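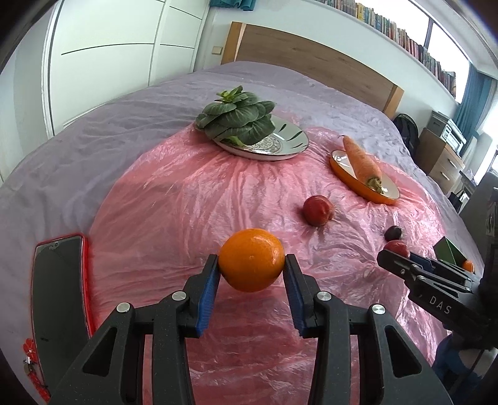

Hi all, okay, the finger pads. I know half of you are tired of reading about them, but I spent most of Saturday on the grasping set for our student league entry and I think I can finally answer Szabolcs's questions from earlier in the thread. Round fruit is our easy case now. The blue pads close on the left and right sides of the orange and the contact looks nice and even, which is what I'd been hoping for, because the peel is dimpled and shiny and the first pads we printed just skated around on that kind of skin. The apple should be about the same story. The carrot lying diagonally across its dish is the one I keep going back to, and the bok choy on the silver plate I would happily trade for a second apple!

Szabolcs Szénási wrote:

> I read the notes you put up for the Kelemen challenge and have a few things to ask before I start training anything.
>
> First, are we recording with one gripper or two? The page says two, but the sample files Sera sent me only had the right hand in them.
>
> Second, what counts as a finished grasp? If the fingers close and the thing never leaves the surface, I have been throwing it out. Tell me if that is wrong, as it's a lot of clips.
>
> Third, can we please stop using the plain white table for everything? The model I trained in June was great on the white table and hopeless anywhere else.
>
> Sz.

Taking these in order.

Two grippers, yes. The one-handed files Sera sent you are from before we changed the plan, so please delete them or at least move them into a folder with an ugly name. The new ones are in the Skulstead folder on the club drive (same login as before, and if you've lost it, write to me off list so we don't get the password in the archive again).

On finished grasps: please don't throw those out! Mark them as "touch only" and keep them. I'd like a grasp to count when the object is clear of the surface, even by a tiny bit, and stays between the fingers until the person decides to put it down. A small lift is fine. I know the rules page talks about a proper pick and place, but that's for the final run and we can be looser in training. If you've already deleted a bunch I have the originals, so no panic.

And the white table, you win. I've moved over to crinkly pink plastic on top of a duvet, so the ground is soft and wrinkled and nothing sits quite level. It's a pain to work on (you press down and the whole sheet wants to come with you) but if the model can cope with that it can cope with the table in the gym. There are plums in the set too, a red one and a dark purple one, and I'd love it if you could check whether the detector keeps them apart, because last time it called every small dark thing a plum, including my glove.

Now the numbers, since people asked at the meeting. The Bistimeo bunch want 300 clips from each team before they'll let us book the practice arena. We're at a bit over half. If 3 of us each do an evening we can get there without anybody missing a chem lab, and I can do two evenings if somebody lends me more produce. Bring whatever you've got in the fridge, but please not grapes. I tried grapes.

One more thing for whoever has the spare pads: I need 2 of the softer ones, the batch we poured after the mold leaked. The harder ones are okay on the orange but I don't trust them with a ripe plum. I can pick them up after 6 any night this week, just leave them in my cubby with a note so they don't get tossed like the last ones.

Szabolcs, if you get the first batch loaded tonight, send me the list of clips it chokes on and I'll go through them over breakfast.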